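Gel polish lifting at the cuticle after three days, what am I doing wrong?

Posted in Nails & Hands
382 views

Ocampo

I switched from regular polish to gel at home in June and I can't get a set to last. By day three there is a little lip at the cuticle on both thumbs and my right index finger, and once my hair starts catching in it I end up picking the whole thing off. The tips are fine. I have no chips at the free edge at all, so I don't think it's the top coat.

What I do now: push back the cuticles, buff lightly, wipe with alcohol, base coat, two coats of color, top coat. Each layer gets 60 seconds in the lamp, all five fingers at once. The lamp is a small one from the drugstore that runs off a USB cord. The base and top coat are from the same brand as each other but the color is a different brand.

I have oily skin if that matters. I also wash dishes without gloves most nights. I'd like to get to two weeks, and I don't want to buy a drill if I can avoid it. My nails are already thinner than they were in the spring, so I'm not keen on anything that means more filing.

Should I be buying a primer, or is it the lamp?

Brindoso
2167 posts

Thumbs are the clue. When you put a whole hand in a small lamp, your thumb is lying on its side and the light hits the edge of the nail instead of the top. Do four fingers, then do both thumbs together as a separate round, flat, with the nails facing straight up. That alone fixed mine.

The index finger is probably something else. My guess is that you have dead skin stuck to the nail plate and the gel is sitting on that. Pushing back the cuticle moves the live skin, but there is a thin, clear layer left behind on the nail and gel won't hold to it. You can get it off without a drill. I do it in this order, the night before I paint if I have time:

1. Put a small drop of cuticle remover along the base of each nail and leave it for the time on the bottle. Mine says one minute. Don't go over, it will irritate the skin.

2. Scrape gently with the flat end of a metal pusher, in small circles, holding it almost level with the nail. You'll get a white, pasty residue. Keep going until you stop getting any, and don't press.

3. Wash with plain dish soap, no moisturizing hand soap. Scrub around the sides with an old soft toothbrush and dry well. I do this part at the kitchen table with a bowl of warm water and an old towel down.

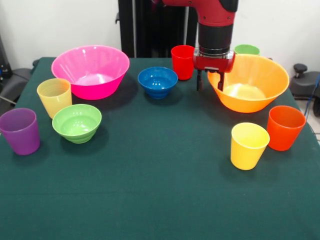 4. Buff only the shine off. Use a 180 or finer buffer, two or three light passes per nail, and get into the corners by the side walls. If your nails are thin, one pass is enough.

5. Wipe with alcohol or nail cleanser on a lint-free pad. After this don't touch the nails, and don't touch your face or your hair either. Do one hand all the way through before you prep the other one.

6. Base coat, very thin, and stop just short of the skin. If any gets on the skin, clean it off with a small brush dipped in alcohol before you put your hand in the lamp. Once it's cured there you have a ridge, and that ridge is what lifts.

7. Cure for the full time the base coat maker gives. Sixty seconds may be too short with a USB lamp. Check the insert, and check which lamp they say to use with it.

On mixing brands, plenty of people do it, but a lamp that suits one gel may not cure another one all the way through. Undercured gel can look hard on top and still be soft underneath. It is also how people end up allergic to the stuff, so if you get itching or redness around the nails, stop and take it off properly. I would pick one system, lamp included, and stay with it for a while.

Primer is worth trying last. If you do, get the acid-free kind and use a tiny amount.

Please stop picking it off. That takes layers of nail with it and is most likely why yours are thinner. File the top coat, soak with 100 percent acetone on cotton and foil for ten minutes, then push off only what is already loose. Oil afterward, but not on the day you repaint.

Fedora

wear gloves for the dishes. I got four extra days just from that

Flultumora
3298 posts

Agree with most of the above but I'd skip cuticle remover on the same day as the gel. It can leave a film if you don't rinse well enough, and I've had whole sets pop off that way. The night before is fine.

Also look at how thick your color coats are. Dark and heavily pigmented shades need to go on much thinner than you'd expect, and three thin coats will outlast two thick ones. White is just as bad. If the color wrinkles in the lamp, it was too thick.

For oily nails I wipe twice, with a fresh pad the second time. I get 12 or 13 days before I see any lifting, and by then the regrowth bothers me more than the edges do.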